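Home | Stories | Archive | Contact

This site uses cookies. Accept or manage.

Notice to Occupants

Residents of Gallagher House are advised that Room 78 has been cleared in accordance with Rule 7. Miss Dede Lamptey, the last tenant, has returned her key. Her letters – 857 in all – have been placed in storage. The grey panel behind the table is to remain blank.
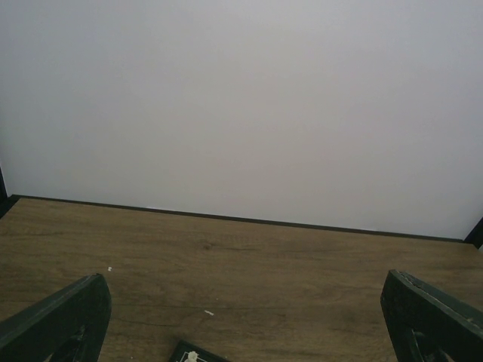 Any person who hears knocking from the far side should not answer it. Miss Lamptey answered in February, and her rent is paid until 2304.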